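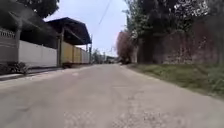
February, notebook, continued from the page with the tea on it

Started a bit after 9.30. Plan for the morning was to run Humudex over the whole street set again, with the left and right edges treated separately this time, and see whether the heading settles down on roads that have no paint on them. Ľubomír has been saying since before Christmas that we ought to stop asking the thing for "the road" in one go and ask for each side by itself, with its own opinion of how sure it is. I resisted for far too long, mostly out of fondness for the old code, and I'd like it written down that he was patient about it.

For anyone picking this up cold (hello Darragh, I know you skip the middle pages): the old version fits one wedge to the road surface and takes the point of the wedge as the place to steer for. Lovely when there's a kerb both sides. When one side goes soft, the wedge leans over towards the soft side, and the rover at Tostell does what it's told and wanders off after it. We all remember the hedge.

New version, as it stood this morning:

Each side gets its own line, fitted from the near ground outwards. Each line carries a spread, which is just how far the candidate points are scattered either side of it. The heading comes from where the two lines meet, but weighted, so a tight line on one side can more or less drag a vague one along with it. If both are vague it holds the last heading and slows down. I haven't done anything clever with the weighting, it's one over the spread squared, and I expect we'll argue about that over lunch at some point.

Ran it on all 115 frames in the unpainted set. 88 came out inside the limit, and the limit is 25 cm sideways at the look-ahead point, same as always. I sat and grinned at that for a good minute before remembering that the old version's score was taken with the previous hand-drawn edges, so I can't put the two side by side yet. The old one wants running again on the new drawings. I've left it going on the second machine while I write this, and will paste the result on the next page when it's done. Please don't quote the 88 to anyone at Tekico until then! They are very kind and very keen and they will put it on a slide.

Now the part I found really interesting, and where I spent most of the morning when I should have been filling in the order form for bearings.

The lane with the yellow panels was the one I'd have bet against. Its left side is a gift, a thin kerb line running along under the walls, straight as you like, and the fit sits on it with hardly any spread. The right side is grass coming down to the concrete with a ragged edge and nothing you could call a kerb. The old code hated exactly this sort of thing. With the sides split, the right-hand line comes back with a great fat spread, the left one takes over, and the heading lands very nearly where I'd have drawn it myself. I moved the right-hand line about by hand, quite rudely, to see how bad it had to get before the heading noticed, and it put up with a great deal. So that's the method doing what Ľubomír said it would do, on the frame I'd picked to prove him wrong with. Well done him.

The worn patch of concrete close in, at the bottom, was worth a look too. The pits and light flecks throw up a scatter of little false edges. They point every which way, so the fit mostly shrugs them off, but they do cost time, and on the small board time is the thing we haven't got. I tried blurring the nearest strip a touch before looking for edges. Fewer false points, same line. I've left the blur in, switched on by default, and put a note at the top of the settings file.

Then on to the other street, the one I'm less happy about.
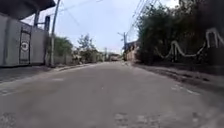 Same set, the street with the dark gate. Left edge good, right edge confidently wrong.

I'd assumed the trouble would be the dark verge on the right, all that shade and the uneven ground where the asphalt gives out. I thought we'd get a vague line and the left side would carry us again. What we get is a tight line in the wrong place. There are some pale broken streaks on the road over towards the right, faded paint or patching, I can't tell which, and they run off into the distance in just the direction a road edge ought to. The points gather on those quite happily, the spread comes back small, and the weighting then trusts it. So the one thing I'd built in to protect us is the thing that lets the mistake through. I said a word and went to put the kettle on.

Darragh's first thought, when he came in, was the big white lettering on the wall (if it is lettering, we had a cheerful disagreement about what it might say and got nowhere). It's by far the brightest thing on that side and it seemed a fair guess. I masked it out and ran the frame again, and the line didn't budge. It's too high up to be let into the search in the first place. Masked the streaks instead, and the line went out to the verge with a nice honest wide spread, and the heading came good. So it's the streaks.

Things we talked over, in no order:

Darragh would like a check on what's on the far side of the line. If it's the same grey stuff both sides, then it's probably a mark on the road and shouldn't count as an edge. I like this very much, it's cheap and I can explain it to my mother. The worry is the lane with the grass, where the verge is pale in places and the road is pale all over, and I wouldn't want to lose what little we have there.

Ľubomír, by phone, would rather keep more than one candidate line for each side and choose the outermost that has decent support. He pointed out, gently, that a spread tells you how well the points agree with each other and has nothing to say about whether they're sitting on the right thing. I've written that on the whiteboard in the green pen.

I wondered about leaning on the wall bases higher up and further away, seeing that both these streets have walls down the left. I'm putting it here so it isn't lost, but I don't much fancy it. Walls stop, and gates get left open, and I'd rather the method looked at the ground.

We agreed to try Darragh's check first and Ľubomír's after, one at a time, with the frame set kept as it is so that we can tell what did what. I've been guilty before of changing two things at once and then being pleased with myself.

Smaller bits before I forget. The overhead wires gave no trouble anywhere. The roof overhang on the left doesn't get into the fit either, though it did in the old version, as it slopes down towards the same point and looked like a very persuasive edge. The cut-off height is now in the settings file too, with my initials next to it in case somebody wants to complain.

The frames that missed the limit are in the folder called "look at these". I've been through only a handful. If anyone has a quiet half hour, please open a few and write down what the bad line is sitting on, in plain words, in the text file beside them. No need to fix anything. I'd especially like to know how many are streaks or patches like this one and how many are something else again.

Second machine still churning at 12.50. Gone for soup. Bearings order still not done, will do it when I'm back.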